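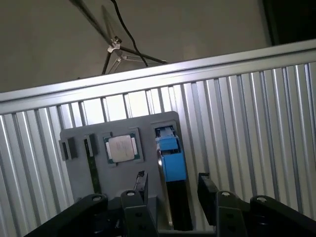

Larkumetti's Sollinel cell came to our refurbishing bench for a 15-day trial. Its grey parts tray gives the processor a square pocket and the memory a long slot, so parts are easy to check before a run.

Drive handling suits the arm best. Drives stay in their blue caddies.

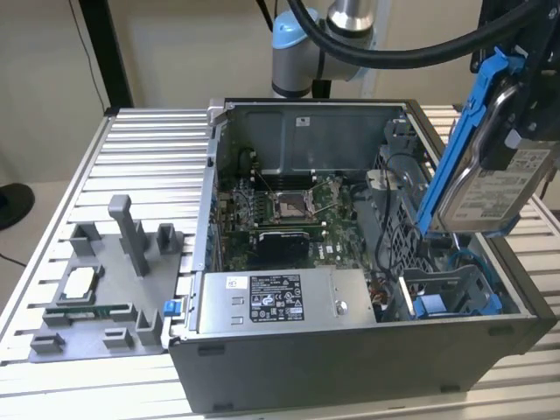 Setting up a new case model took 48 minutes. Bench staff now load trays and clear faults, and need 3 hours' training.

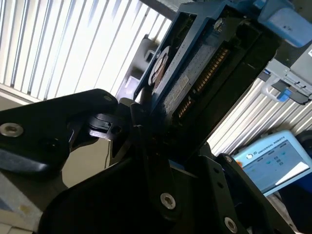
Verdict

Good for repeat batches, slow on mixed stock. Job grades need revising first. 7/10.

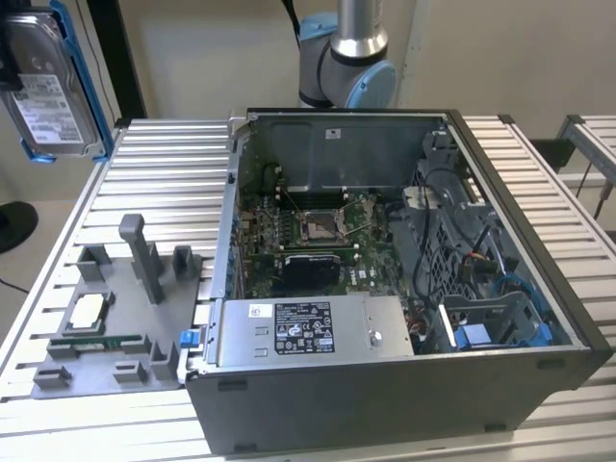 Open tower with parts tray, left.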